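Orkuvus 开始采集桌面收纳示范,首批目标 300 条

2019-02-10 消息,机器人团队 Orkuvus 的双臂桌面收纳项目进入数据采集阶段。项目内部代号 Skarnis,要让一套学习系统从人工操控的示范里学会一件家家户户都在做的事:把桌上的杂物拿起来,放进该去的筐里。

负责采集的洪君豪(Kwan-ho Hung)说,开工头几天大家兴奋得连午饭都忘了叫。

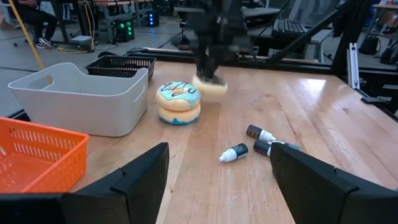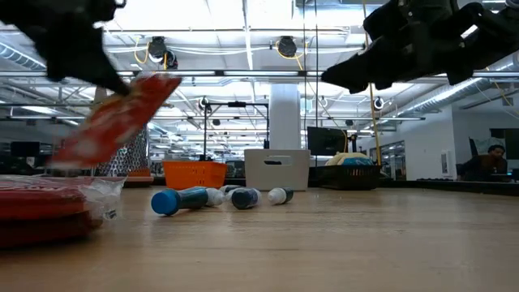
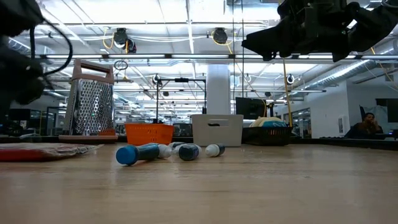
木桌上的采集现场,几只小瓶横放在桌面上

首批计划采集 300 条示范,由 3 名操作员轮班完成,每人连续操控 15 分钟就换人休息。项目负责人余宗翰(Tsung-han Yu)对换班时间盯得很紧,他发现人一累,动作就会变得拖沓,而模型会把这些拖沓老老实实地学过去。“我们宁可少录几条,也要每一条都干净利落。”

任务听着简单,做起来花样可真不少!瓶子会滚,毛绒玩具一捏就变形,塑料包装又软又滑,夹爪从哪个角度下去,差别很大。傅淑芬(Shu-fen Fu)负责编排物品组合,每录完一条,她都会重新打乱摆放的位置和朝向,有时还故意把两样东西挨得很近,逼操作员想办法先拨开再抓。她最喜欢毛绒甜甜圈,说这东西“每次抓起来的样子都不一样,对模型来说简直是宝贝”。

录下来的内容除了各个视角的画面,还有双臂的关节角度和夹爪开合的数值,几路数据按时间对齐后存成一条完整记录。整理工具叫 Dorkus,是冼家明(Ka-ming Sin)去年 12 月写出来的,能自动挑出丢帧和时间戳错位的记录,再交给人复查。抓空了又重新抓起来的片段不会删掉,会单独打上标签。冼家明认为这些片段特别有价值:系统将来总会失手,它得见过别人是怎么补救的。

彭子萱(Tzu-hsuan Peng)带着模型训练这一头。她打算先用单件物品的示范跑通流程,再逐步加入多件物品和双臂配合的记录,评测时会换上一批训练中没出现过的小物件。“我现在每天早上第一件事就是看昨晚又多了几条,”她笑着说,“比看天气预报还勤快。”

合作方 Bouazza 将参与后续评测,双方正在商定统一的物品清单和评分办法,其中还在讨论的一条是:东西放进了筐里、但压住了别的物品,到底算不算成功。首批示范录完后,团队会先在内部做一轮抽查,再决定第二批要不要加入带盖子的容器。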